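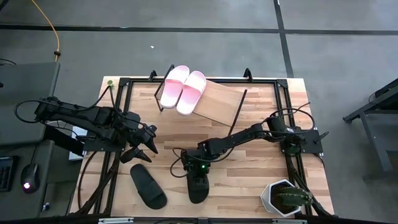
Vinel Night Ferry model kit, 200 pieces

I have a weakness for old plastic ship kits, so when Vinel put the Night Ferry back on shelves I bought one before reading the scale. It's a small boat. The box is not small. The box could hold a ham.

Grandgate wanted 64 dollars for it, which stung a little, but the molding is crisp and I only had to trim flash off the lifeboats. The hull halves close up nicely. The deck does not. Step 21 tells you to "press until seated," and I pressed for most of an evening before giving up and sanding the tabs down.

Decals are the weak spot. They're thick, they're shiny, and the funnel stripe comes up short of meeting itself at the back – so the back of my funnel now faces the wall. Two coats of matte varnish helped with the shine.

The railings are lovely and I broke three of them. Spares are on the second sprue, tucked behind the anchors, so somebody at Vinel has met me.

Would I build it again? Probably, with thinner paint. If you already own the old Henare tugboat, they look good side by side, even though the tug is nearly as long as the ferry.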